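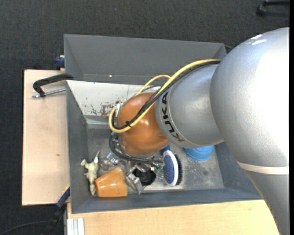 Home Storage Bins and Trays Spare Parts Ordering Contact

Harow Open Bin, Dark Grey

The Harow is a rectangular open-topped bin for the temporary holding of small mixed goods. It is supplied by Skimen to reuse centres, schools, lost property offices and charitable shops, where cups, brushes, toy animals and similar household articles are received together and have to be looked over before they are shelved or passed on.

The bin has no lid, dividers or internal fittings. Articles may be laid flat along the floor and viewed from above, and there is sufficient room at either end for longer pieces to be placed lengthwise against the wall. Customers who require separate compartments should refer to the Gendus divided tray, listed under Bins and Trays.

Construction

The floor of the Harow is grey metal and three of the walls are finished in dark grey, the fourth having a white sloping panel. The floor is left unpainted. Hard articles drawn across it will leave scuffs and fine scratches with ordinary use. These marks affect appearance only and are not treated as a fault under the guarantee. A painted floor was offered on earlier bins and has been withdrawn, as the paint lifted in flakes and adhered to the contents.

The upper edge is folded outward to give a smooth rim. The inner corners are slightly rounded so that dust and crumbs may be wiped out with a cloth.

Length: 800 mm
Depth: 200 mm
Load: up to 17 kg, evenly spread
Floor: bare metal, grey
Walls: three dark grey, one with white panel
Lid: none
Supplied: assembled, singly or in packs of 6

Suitable contents

The Harow is intended for dry, loose articles of modest size. Customers chiefly use it for plastic cups and beakers, hand brushes and scrubbing brushes, toy figures, kitchen utensils, and small boxed or bottled goods that are closed and clean. Articles may be placed in any order and need not be wrapped.

Fragile articles should be held elsewhere. A drinking glass or china ornament set down on bare metal is liable to chip, and the felt liner described below offers limited protection only. The bin is unsuitable for liquids, for food without packaging, and for anything sharp enough to injure a person reaching in from above.

Dark articles can be difficult to distinguish against the walls. Sites which handle many such items are advised to place the bin under a strong, even light and to avoid a single lamp at one side, which produces glare on the metal floor.

Positioning

The bin should stand on a level surface capable of bearing its full load. It may be used on a bench, a low table or the floor. When it is used on a bench, the height of the walls should be taken into account, and staff should be able to reach the far side without leaning on the rim. The rim is not designed to carry a person's weight.

Bins may be placed end to end. They should not be stacked while they contain goods. Empty bins may be stacked for storage in a dry room.

Cleaning and care

1. Remove all articles and brush out loose dirt.
2. Wipe the floor and walls with warm water and a mild washing-up liquid.
3. Rinse with a clean damp cloth.
4. Dry the bin fully, paying attention to the corners.

Scouring powder, wire wool and bleach must not be used. Sticky residue from labels may be removed with a little vegetable oil, followed by a second wash. Where a bin has been stored in a damp place, the underside should be inspected for rust before the bin is returned to use.

Accessories

Felt liner, grey. Covers the whole floor and lifts out for washing by hand. It reduces noise when articles are set down, and is recommended for rooms shared with other staff.

Label holder. Clips over the rim and accepts a standard paper card. Cards are not included.

Yang bench stand. Raises the bin by 200 mm and holds it level. The stand is fitted with rubber feet and is supplied flat with four screws. It is suitable for the Harow only and does not fit the Gendus tray.

Ordering and delivery

Orders are accepted from organisations in writing and should state the quantity, the accessories required and the name of the person who will receive the goods. Single bins are sent by carrier in a carton. Packs are delivered on a pallet, and the customer is responsible for moving them from the kerb.

Bins damaged in transit will be replaced if the damage is reported promptly and the carton has been kept. Unused bins may be returned by agreement, with carriage at the customer's expense.

Enquiries concerning orders should be addressed to Retno Sumampouw, Customer Accounts. Questions about cleaning, liners or spare parts should be addressed to Lemlem Assefa, Product Support.

Specification revised June 2022. Bins supplied before this revision accept the current felt liner but require the older pattern of label holder, which remains available from Product Support while stocks last.

Share 14 Comments 0

Previous product Next product Back to Bins and Trays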